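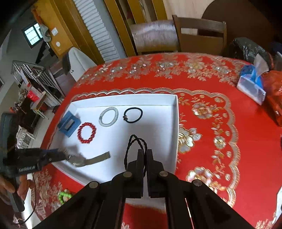

potham_porch

Wax on a red printed tablecloth, can it be saved?

Hi all, first time posting but I've been reading the laundry threads for years. I have a round-table problem and a holiday dinner problem at the same time.

I bought a bright red tablecloth with gold and cream flowers printed all over it, the kind with the lacy-looking border. It's polyester as far as I can tell (the tag got snipped out ages ago, my fault) and it's 70 inches across. I love this thing. It comes out in June for my sister's birthday and again in December, and the rest of the year it sneaks onto the table whenever I feel like it.

Last Tuesday I had candles going, someone bumped the table reaching for the rolls, and now I have a puddle of ivory candle wax near the hem on one side. Two smaller drips next to it. I picked off what I could with my thumbnail and then got scared of scraping the gold, because the gold feels printed on, not woven in. My mom always did the iron and paper bag thing on her white cotton cloths, but I'm nervous about putting an iron anywhere near this. Can I just wash it hot and hope? Also does red like this bleed? I have never washed it in anything but cold, by itself.

Any help appreciated, I have people coming in 6 days!

aksoy_kitchen_2

Please don't wash it hot! Hot water softens the wax and spreads it around, and then you've got a bigger, thinner stain and possibly a waxy washer too. Ask me how I know.

What I do with printed polyester:

Put the spot in the freezer for an hour or so. Fold the cloth so the wax is on top and stick it in a bag so it doesn't pick up the smell of last month's fish. When the wax is hard, bend the fabric back and forth and most of it will pop right off. Use the edge of an old plastic card for the rest, and work from the back wherever you can so you aren't rubbing the gold.

For what's left, you can still do the iron, just on the lowest setting, no steam, wrong side up, with plain paper towels under and over. Press, lift, move to a clean bit of towel, press again. Don't slide it. Try a corner of the hem first and if the gold sticks to the towel even a little, stop right there and go with dish soap.

I keep a similar cloth on my table pretty much full time, and it has survived wax twice plus a whole gravy boat. 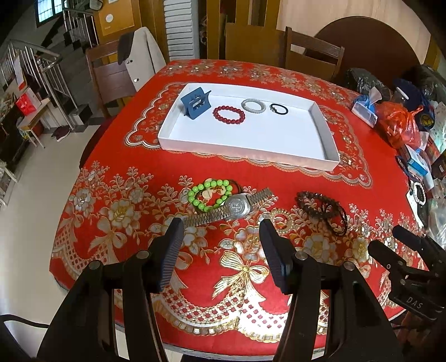

My everyday red one, gold print still holding up

After the wax is gone there's sometimes a greasy shadow. A drop of dish soap, cool water, leave it fifteen minutes, rinse from the back. Then a normal cold wash on gentle, inside out if you can call it that with a tablecloth, and hang it up. I would skip the dryer until you're sure the mark is gone, heat will set it.

As for bleeding, wet a white rag, press it on the red somewhere hidden and see if it comes up pink. Mine didn't, but I had a Histach runner in nearly the same red that turned a load of napkins the color of bubble gum, so test yours.

jedidard927

just use a hair dryer and a paper towel. works every time for me

potham_porch

Thank you both!! Freezer did nearly all of it, I was shocked how cleanly the big piece came off. I chickened out on the iron and went with the dish soap, and there's one dull spot left that I can only find if I tilt my head by the window. The rag test came up a tiny bit pink, so it's getting washed alone forever. A bowl of rolls is going over the dull spot on Sunday.

aksoy_kitchen_2

Great! If the spot bugs you later, do the soap again before you try anything stronger. And maybe put a saucer under those candles - a wide one.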